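Submitting a Comic for the Sarura Graphic Narrative Collection

The Sarura Library accepts single issues, bound collections and self-published comics for its lending and reference shelves. Donors and creators are asked to follow the steps below before bringing or mailing any material.

Step 1. Check the catalog
Search by series title first, then by writer and artist. Collected editions are often listed under the volume name, and a run such as Dosance may appear both as single issues and as a bound set. The library keeps no more than two copies of any issue.

Step 2. Prepare the issues
Place each issue in a clear sleeve with a backing board. Do not use tape on the cover. Arrange the issues in reading order, with annuals and specials placed where the story calls for them.

Step 3. Complete Form 3218
List the title, issue number, publisher and year printed inside the front cover. Variant covers should be entered on a separate line. Creators submitting their own work must also sign the lending permission on page 2.

Step 4. Deliver the material
Bring the issues and the signed form to the Pacheco Street desk before 5 p.m. Boxes should hold no more than roughly 1000 pages, as heavier boxes cannot be accepted at the counter.
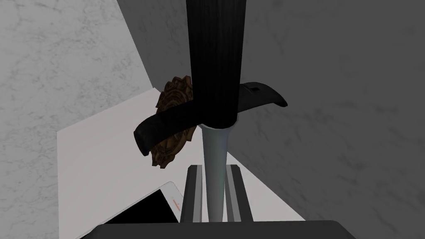 Step 5. Await the decision
Submissions are reviewed by Shoshana Whitlock, Collections Librarian. A written reply is sent in the month after delivery. Material that is not accepted may be picked up at the same desk.

Questions about mature content ratings should be directed to Yurii Fedoruk in Reader Services. Rated titles are shelved in the Zakine Room and may be borrowed with an adult card.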